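Collecting demonstrations in a furnished room: the Prikisura team on its method

The Prikisura project gathers examples for a learned manipulation policy in furnished rooms, with a two-armed robot and cameras at the head and wrists. Its collection lead spoke to Pullalside in January about how the recordings are made and which of them are kept.
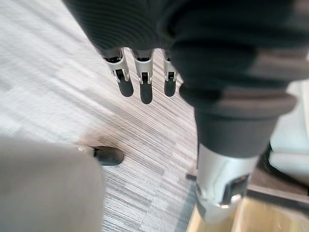
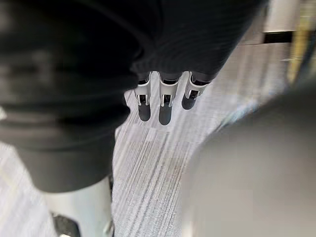
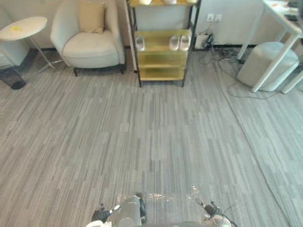
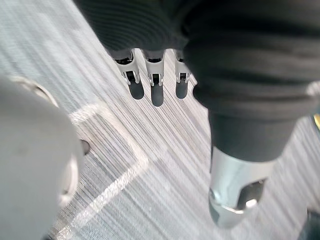
Views and coverings

The head view gives the policy its layout: armchair, shoe rack, desk, cables on the carpet. The wrist views are narrower, and three fingertips and the floor beneath them take up much of what matters. "The head camera tells you where to go," the lead said. "For the last 5 cm we weight the wrists heavily."

The ribbed knit covering shows in every wrist view. The team does not mask it out. "It will be there at run time, so it stays in training. Folds move between sessions, and we want that variation in the set."

Striped carpet was a harder matter. Early models trained on plain flooring read the stripes as object edges, and the lead puts most of the false grasps in the first trials down to that. Patterned floors now have their own quota.

What gets kept

The target for each room is 2,000 episodes. An operator drives both arms, and every episode is labelled by a second person using Kamel, the project's annotation tool. In the last batch 133 were rejected, chiefly for dropped frames and for pauses longer than 3 seconds.

"A failed grasp is not a rejection," the lead said. "If the operator recovers, we keep the whole thing and mark where the recovery begins."

The next rooms will be recorded at the Traltmont site, using the same camera mounts and a revised calibration routine.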